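Keeping a Pair of Hand-Held Grippers in Tolerance

The Mesport pair spends most of its working life away from a bench. It goes out to kitchens, stockrooms and changing areas, is carried by hand through a few hundred short tasks, and comes back to the Wallham workshop with its jaws slightly out of true. The motions recorded with it are later replayed on a two-arm cell built by Vivik. An error that a person holding the tool would never notice can put the cell's fingers on the wrong side of a door edge.

The service interval at Wallham is 300 open-and-close cycles or one full day of use, whichever comes first. The work takes nearly an hour for both units and is done in a fixed order: fingers, linkage, marker block, cable.

Fingers are checked first. Each one is removed, wiped with alcohol and laid against a straightedge. A gap of more than 2 mm at the tip means replacement. Wear shows up early on units used for handles and latches, where the tips are dragged sideways across metal. Both fingers of a gripper are changed together, even when one would pass, and the old set is kept for practice runs.

The linkage is next. With the trigger released, the jaws should open fully under the return spring alone. If they hesitate, the pivot pins are pulled, cleaned and put back with a light film of dry lubricant. Oil is not used. It collects dust and carries onto the fingertips. The pivot screws are then tightened by hand and marked with a paint line across head and body, so that any later movement can be seen without a tool.

Marker blocks cause more trouble than any moving part. The tracking software takes the position of each gripper from the printed squares, and it assumes that the block has not shifted on its mount.
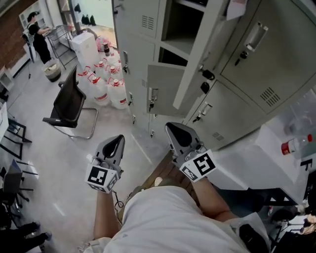
Two-handed work at a bank of lockers. Each gripper carries a white block with a black-and-white marker pattern.

A block that has rotated by even a small angle will still be detected, and the software will report no fault. For that reason the workshop does not rely on detection as a test. Each gripper is set in a steel cradle and its reported position is compared with the value stored when the unit was built. A difference of more than 3 mm fails the unit. The usual cause is a loose mounting screw, followed by a lifted corner on the printed face. Lifted faces are replaced and never glued down again, as the glue leaves a ridge under the pattern.

Cable routing was changed in October after a run of dropped signals. The earlier layout held the cable tight to the body, and the connector took the load each time the wrist turned. The current layout, taken from a Tănase tool changer in the same workshop, leaves a free loop behind the grip. The loop must clear the trigger at full travel and must not be long enough to catch on a door handle.

After reassembly, both grippers are run together. The operator closes and opens each jaw 5 times in the cradle, then repeats the position check. Left and right units are compared with their own stored values only. Comparing one with the other was tried and dropped, as the two had different offsets from the day they were built.

Results go on a card stored in the case with the pair. A unit that fails twice in a row is stripped and rebuilt on a new mount, and its stored values are measured again before it goes back out.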